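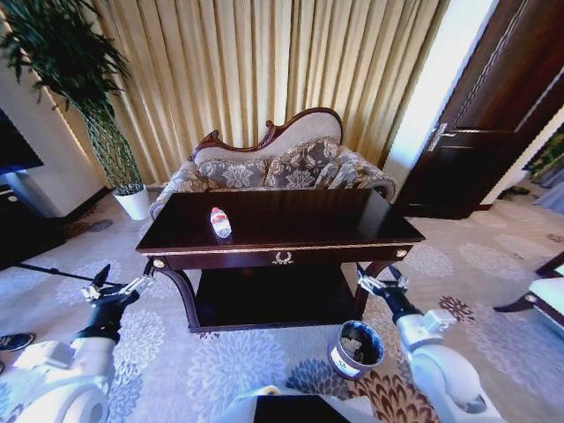
Front lounge, Filedwood: the dark table and the loveseat.

# Minutes — residents' meeting, Filedwood, January

Started 7.10pm. Quorate. Apologies taken by email, list is with the sign-in sheet.

**1. Last minutes**

Agreed, one correction: the Ninby path is to be *resurfaced*, not "resurfced and lit". Lighting was never voted on.

**2. Boiler**

Urnico came out twice before Christmas. Pump replaced, pressure still dropping overnight on the second floor side. They want to drain down and check the valves, half a day with no heating. Quote £432 inc. VAT. Long talk about whether the second visit should have been free. Feeling was yes. Agreed to pay the quote but query the earlier call-out.

ACTION: secretary to write to Urnico, copy of both job sheets attached.

**3. Money**

Balance in the current account £1,219. Out of that comes the boiler (item 2) and the window cleaner, who hasn't invoiced since October. Two flats behind with the quarterly payment, reminders gone out. Asked if we could move to monthly — some for, some dead against. Left for the AGM.

**4. Front lounge**

Sale of furniture came up again. Offer of £200 from the dealer in Ninby for the loveseat and the table together. Several thought this low. Others said nobody sits in there from one month to the next and we could do with proper chairs you can get up out of. Point made that the loveseat was left to the house under a will and we ought to check wether we can sell it at all.

Vote: sell 4, keep 9, abstained 2. Not selling.

Carpet cleaning to go ahead in spring, furniture to be shifted into the hall for the day. Need four people for the lifting. Names on the board please.

**5. Bins**

Food waste caddies still going out with the lids open. Foxes. Council collection is now before 7am so put out the night before, lids locked. Request for a second recycling bin — council says there's a charge, no figure yet.

ACTION: chair to ring again.

**6. Path to Ninby**

Work by the parish, dates not fixed. Gate at the bottom will be shut for 2 days when it happens. Way round is by the river bridge over the Um, muddy at present, take care. Someone asked about a handrail on the steps. Not ours, but will pass on.

**7. AOB**

- Laundry room: please empty the dryer filter. Every time.
- Parcels left in the porch overnight. Residents to collect same day if they can.
- Side door sticking again in the wet. Will be planed when the joiner is next here.
- Quiz night raised, general interest, no date. Back to it next time.
- Guest room key is missing, the one with the green tag. Check coat pockets.

Closed 8.25pm. Next meeting in March, same time, date to go on the board when teh hall diary is sorted.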